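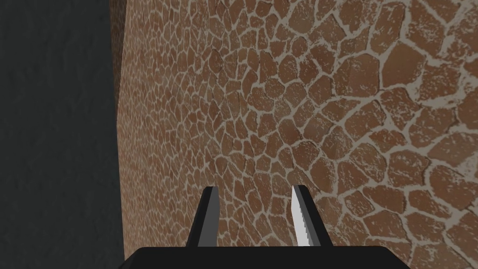
Chapter 2
A Visit to the Practice Rooms

Before you read

Think about a time when you visited a place of work. Who spoke to you first? What did you expect to see, and what did you see? Write down two or three sentences and keep them. You will need them again in Exercise 2.

2.1 The open day at Wimis

In June, the company Wimis opens its building in Casville to visitors. The company writes software for robot arms, and most of this software is tried first in a simulated room, on a computer. Only later it goes to a machine made of metal. For this reason a visitor who comes to see big machines may be a little surprised at the beginning. The first hall has chairs, a long desk and a large screen.

The open day starts at 9 in the morning. The building can receive 500 visitors, but they are admitted in groups of 40, and each group stays together until lunch. Our class belonged to the second group. The guide was Manouchehr Hosseinzadeh, an engineer who has worked with the simulated rooms from their first version. He speaks slowly and he likes to be interrupted, so the tour took longer than the program said.

He began with a simple point. A simulated room is a set of numbers: where the wall is, how heavy the door is, how much light comes and from which side. The computer draws a picture from these numbers, and the control program receives this picture in the same way as it would receive a picture from a real camera. If the picture is too clean, the program learns habits that do not help it later. Therefore the people at Wimis give their walls and floors many kinds of surface – stone, tile, paint, wood grain – and they change them often.

One student asked why somebody would put such a busy pattern on a wall. Mr. Hosseinzadeh answered that a busy pattern is a good test. A program that finds a door only against a white wall has not learned very much about doors.

2.2 The room called Amin

Every practice room at Wimis has a short name. The room that was shown to our group is called Amin. It was displayed on the large screen from the robot's own point of view, and this needs some minutes to get used to. The view leans when the robot's head leans, and a person watching it from a chair will sometimes lean too. 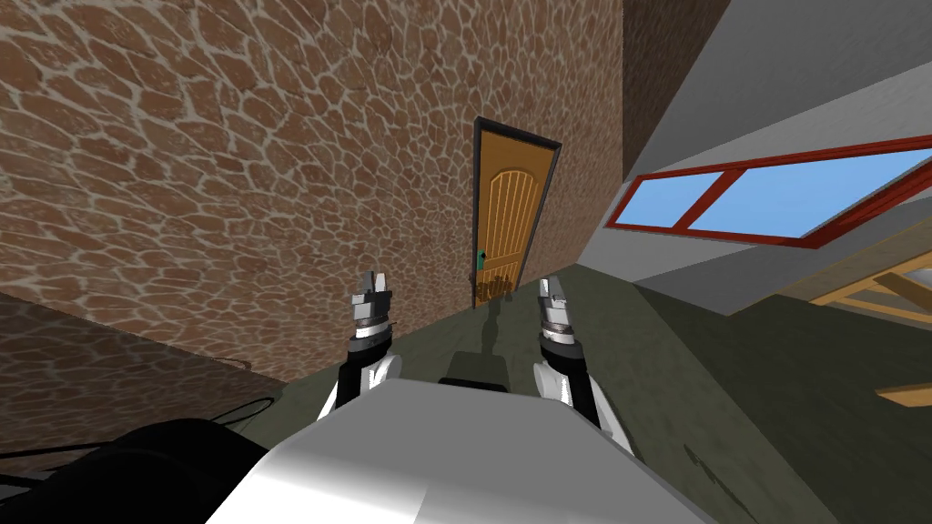
Figure 2.1 The room Amin in the simulator, with the robot's two arms in front and the wooden door beyond them.

Notice in Figure 2.1 that both grippers are open. The guide used this view to explain the difference between a position and a task. A position can be written down with numbers. A task, such as "open the door", has to be divided into smaller steps, and for each step someone must decide how the program will know that the step is finished. The handle is small and it sits on one side of the door, so the choice of arm is already a question. Our group discussed it for a good while and did not agree.

The guide also spoke about viewpoints. One camera gives a wide view, with the room and both arms. Another can look along the fingers of a gripper from very close, and then the room almost disappears and there is mostly surface to look at. The two views are useful for different steps. The wide one helps in planning the way to the door – the close one helps when the fingers are near to something and small errors begin to matter.

After the demonstration, the visitors could try a program called Onside, which lets a beginner move a simulated arm with the keyboard. It is slower than one imagines. Several of us turned the wrist when we wanted to lift it, and we had to start again.

Words to know

gripper: the part at the end of a robot arm that is used for holding
simulated: made by a computer to behave like a real thing
viewpoint: the place from which something is seen
surface: the outside layer of a thing

Exercise 1
Divide the task "open the door" into steps. After each step, write how the robot could know that the step is complete.

Exercise 2
Take the sentences that you wrote before reading. Compare your visit with the visit in this chapter, and discuss the differences with a partner.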